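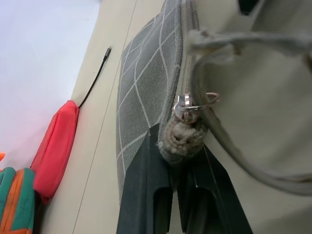 Plemport Zip Pouch, size 2

I've been selling pouches out of my little shop in Tonderen for 11 years now, and the Plemport is the one I keep reordering (and keep stealing from my own stock, sorry!). It's a flat zip pouch with a lining you can wipe out and one inside pocket for cards or a transit pass. Mine lives in my tote with chargers, lip balm and a frankly silly number of hair ties.

People always ask me if it fits a paperback. A small one, yes. A big library hardcover, no way, you want the Briggs for that.

Washing: cold water, by hand, zipper open, then hang it up by the corner. I put one through the dryer in February and the lining puckered so badly I had to use it for clothespins. If the zipper gets stiff, rub a bit of candle wax along the teeth and run it back and forth a few times.

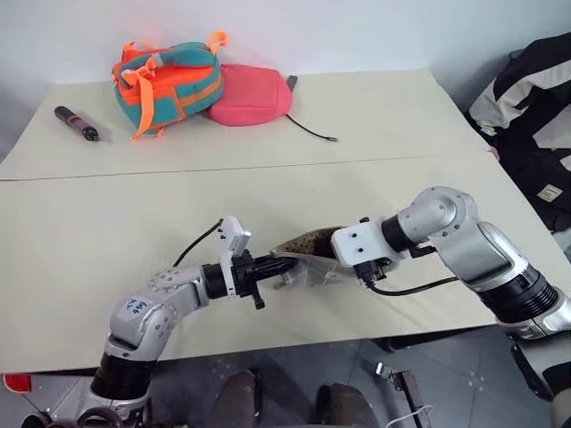 Bags & Pouches > Kids and School

Lots of you buy a Plemport to go inside a child's backpack, and I love it for that! It holds crayons, a spare pair of socks and a snack bar, and it slides in next to a lunch box without a fight. The Ukden is the same shape but see-through, so you'll see the missing glue stick right away.

Buy 5 or more for a class and I'll knock a little off, just write to me first. Orders go out within 2 working days. Returns are fine if the tag's still on.

Page updated December 21, 2025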